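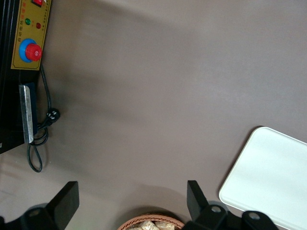
August 13, 2022

My blood pressure was high at my physical in June. It wasn't scary high, but the nurse took it twice and then wrote something down. The doctor asked how much salt I eat and I said not much. She asked me to keep track for a while before we talked about pills, so I've been keeping track.

I use an app called Gidey. It's free if you can stand the ads. You type in what you ate and it gives you a sodium total for the day. A lot of the entries were put in by other users and some are plainly wrong (one has a can of soup at 8 milligrams), so I check them against the package when I have the package.

My first full day came out to 2087 milligrams. I had guessed half that. I don't own a salt shaker, and I don't cook with much of it either. Most of my total came from bread, sliced turkey and a bottled salad dressing I thought of as the healthy one. The bread bothered me the most. I eat it twice a day and it doesn't taste salty at all.
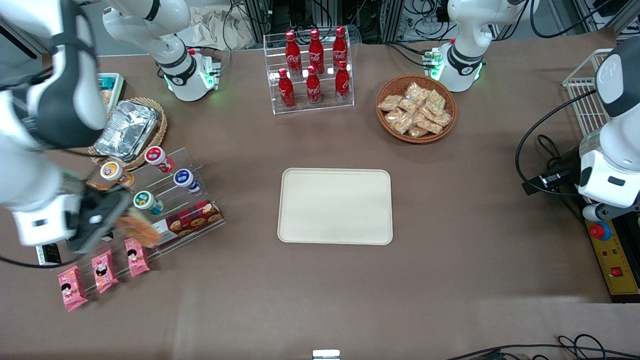

Lunch is the hard part. I work out in Trirnus, and the choices there are whatever I bring or whatever the market downstairs has. For years I bought a sandwich and a bag of something and didn't look at either label. Now I look, and I'm slow about it, and people go around me.

The serving size is what gets me. A bag I would finish at my desk without noticing counts as two and a half servings, so the number on the back has to be multiplied before it means anything. I've started doing the math in the store. If I wait until I'm back at my desk, I've already paid for it and I'm going to eat it.

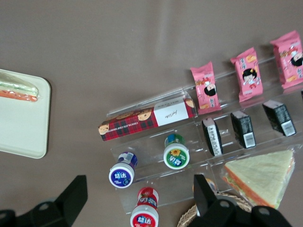

*A wrapped sandwich on the tray, next to a clear display stand.*

I also bought a home cuff, a Netance, from the pharmacy on Busness Street. The instructions say to sit for five minutes with your feet flat and your back supported. I didn't do that the first week, and those readings are all over the place, so I threw them out. Now I take one before coffee and one after dinner and write both on the calendar by the fridge.

My lowest full day so far is 1476. That was a Saturday sort of day, at home, with eggs, rice, chicken and a tomato with vinegar on it. I can't do that every day and I'm not going to try. Restaurant food I mostly guess at — I put in the closest thing I can find and move on.

The readings have come down a little. I've also been walking more and sleeping with the window open, so I don't know what to credit. My next appointment is in a few weeks and I'll bring the calendar with me. In the meantime, if you know of a mustard that's low in sodium and still tastes like mustard, leave a comment.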